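Drameo FC - matchday FAQ
Updated Feb 6, 2019

What time do the turnstiles open?
90 minutes before kick off. Two hours for cup ties.

Can I pay on the gate?
Yes, home end only, cash or card. Away fans need a ticket in advance. Sorry, no exceptions.

How many does the ground hold?
2,083. Of those 1,459 are standing, the rest seats in the Flirkex Stand.

I bought a ticket for the November game that was called off. Is it still valid?
Yes - bring the original. If you've lost it email the ticket office with your order number and we'll sort a new one before the rearranged date.

Where do I park?
The club car park has 68 spaces and goes early. After that its the Bosivon Road side, but not across the driveways please. Neighbours do ring us.

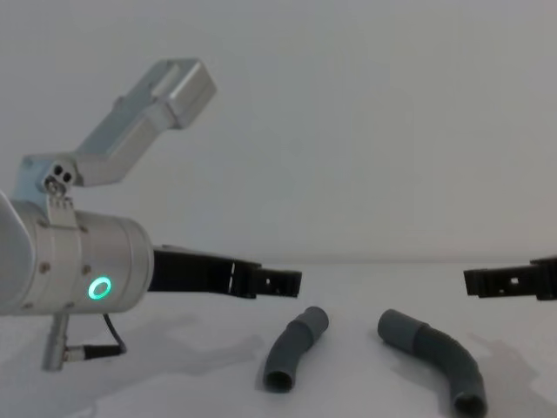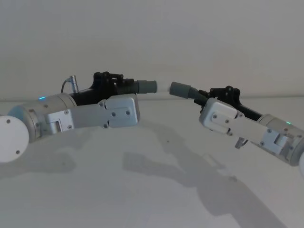

Robot arms, two views

Is there a coach to away games?
Usually. 40 seats, first come first served, book at the club shop by noon the day before. Under 16s need an adult with them.

Can I bring my own food?
Food fine. No glass, no cans, no alcohol brought in. Flasks are OK.

Do you let dogs in?
Assistance dogs only on first team matchdays. Other dogs welcome at reserve and youth games, on a lead.

Can my child be a mascot?
Ages five to 12. List is full untill the end of the season but we keep a reserve list - ask at the shop.

What happens if a match is abandoned?
Before half time, free entry to the replay. After half time, half price. Keep your stub.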